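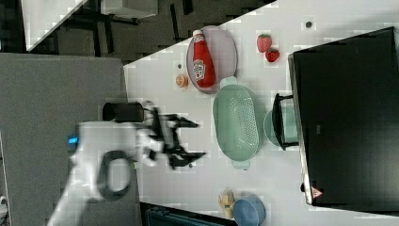
Food Words and How They Travel
Course handout for week 2
Anikó Dobos
Sep 8, 2021

Hi everyone. A few of you asked for the notes from the first meeting written up properly, so I've folded those in with what I want to cover this week. It's a bit of a stew. If you were there last time you can skip down to the part on borrowing, but I'd read it all anyway because I changed my mind on a couple of points.

What this course is about

We're looking at the words people use for what they eat and cook with, where the words came from, and what they can tell us about who was living next to whom. You don't need any linguistics to follow along. You do need to be willing to look things up, and to be wrong out loud in front of the rest of us (I'll go first, I usually do).

A story to start. My grandmother had one word for every soft cheese and five or six for different kinds of noodle. As a kid I thought she was being careless about cheese. Much later I worked out that she'd grown up in a house where cheese was bought once in a while and noodles were made all the time, by hand, on the kitchen table, and of course you name the things you have to tell apart! Keep her in mind. She'll come back when we do shapes of pasta and dumplings in March.

Inherited words and borrowed words

Let's get the basic split down. Some words in a language are inherited, meaning they've been handed down from parent to child for as far back as we can trace, changing a little as they go. Others are borrowed, meaning speakers picked them up from another language. "Borrowed" is a silly term when you think about it, as nothing ever gets given back, but we're stuck with it.

English food vocabulary has plenty of both. "Bread," "milk" and "apple" are old inherited words. "Soup," "sauce" and "roast" came in from French. "Coffee" took a long road from Arabic through Turkish and then other European languages. "Tomato" and "chocolate" go back to Nahuatl, by way of Spanish. "Ketchup" probably starts with a Hokkien word for a fish sauce, although people still argue about the details and I'd like you to read at least one of the arguments.

You've most likely heard the one about cow and beef. The animal in the field has the old English name (cow, sheep, swine) and the meat on the plate has the French one (beef, mutton, pork), and this is supposed to show that English speakers did the farm work and French speakers did the eating. I told it that way last week and I want to walk it back a little. The words did come in after the Norman Conquest, that part is fine. But for centuries people used "beef" and "mutton" for the live animals too, and the neat division we have now settled down much later. So enjoy the story at dinner, and put a question mark next to it in your notes.

How borrowed words change

When a word moves into a new language it gets pushed around. Three things to watch for.

First, the sound. Speakers swap in whatever sounds they already have. Listen to an English speaker order "croissant" and then listen to a French speaker do it. Neither one is doing it badly, they're just working with different equipment.

Second, the grammar. "Panini" is a plural in Italian, and in American English one sandwich is a panini and two are paninis. Same with "tamale": Spanish has "tamal" for one and "tamales" for more, and English speakers took the s off the plural and got a new singular. Linguists call that back-formation. "Pea" happened in a similar way. The older form was "pease," which covered one or many, and people heard the end of it as a plural and trimmed it. I love this one.

Third, the meaning. It can get narrower, wider, or wander off. "Salsa" just means sauce in Spanish, but in an American grocery store it's one shelf of one aisle. "Entrée" is a starter in France and the main dish in the US. And "meat" once meant food of any kind, which is why we have "sweetmeat" for candy – and it's why older texts can trip you up badly if you read them too fast.

Doublets

Now the part some of you wrote to me about. A doublet is a pair of words in the same language that go back to the same source but arrived by different routes or at different times. "Dish," "disk" and "desk" are all from the Latin "discus," and so is "dais" (that makes four, so strictly we shouldn't say doublet, but we do). "Chef" and "chief" both come from Old French, at different dates. "Host" and "guest" are cousins from much further back.

My tip for spotting them: look for two words with most of the same consonants and meanings that could have been neighbors once. Then check. Most of your guesses will be wrong and that's fine. Mine run to maybe one good one out of a whole page.

False friends and folk stories

Please be careful with anything that sounds too good. There's an old tale that "sirloin" got its name when a king was so pleased with his dinner that he knighted it. No. It's from French, "sur" meaning above, plus the word for loin. The spelling with an i came later and may have helped the story along. Folk etymology also changes words for real, by the way. "Crayfish" has nothing to do with fish at the root, it's from Old French "crevice," and English ears turned the end into something familiar.

So when you find an origin story, ask yourself: what's the earliest written use anyone has found? Does the story turn up at the same time, or long afterward? And does the sound change work for other words too, or just for this one? If it only works for this one, I get nervous.

A local exercise

For those who live near the Usden end of town, walk down Brokavgate and write down every food word you see on signs, menus and chalkboards. When I did it last spring I came home with 93 words in my notebook and a bag of plums. If Usden is out of your way, any street with food shops will do, or a grocery flyer. Gromero puts one out that's very good for this, lots of small type.

Sort your words into three piles: ones you're sure are inherited, ones you're sure are borrowed, and ones you have no clue about. Then look up nine from the no clue pile. Write a line or two on each with the language it came from, the date of first use if you can find it, and anything odd that happened to the meaning. Copy the spelling exactly as it's written, mistakes included. Mistakes are wonderful for us. A sign that says "expresso" tells you how somebody hears the word.

Reading

The chapter packet is the one with the green cover sheet, and it's long – nearly 380 pages – so don't try to get through it in one go. For next time I only want the section on trade routes and the short piece by Nguyen on spice names. The Nguyen is the easier of the two and I'd start there. Skip the tables at the back unless you like tables.

A good historical dictionary will save you hours. The library login gets you into the big one. Read the quotations under each entry as well as the definition, as that's where you can watch a word shift from one century to the next.

Questions left over from last time

Somebody asked whether "barbecue" really comes from the Caribbean. Yes, as far as we can tell, through Spanish "barbacoa," from a Taíno word for a raised frame of sticks. The French "from beard to tail" explanation that goes around is a folk story.

Somebody else asked why "cook" is both the person and the action while "baker" gets its own ending. Short version: the noun "cook" was borrowed early from Latin and the verb grew out of it, whereas with "bake" the verb was there first and the person was built from it. I said I'd find the dates, and I've only found half of them so far.

And the question about "leek" and "garlic" being related: yes! Garlic is "gar" plus "leac," a spear leek, from the shape of the cloves or maybe the leaves. Bring one of each next time if you happen to have them in the house and we'll argue over which.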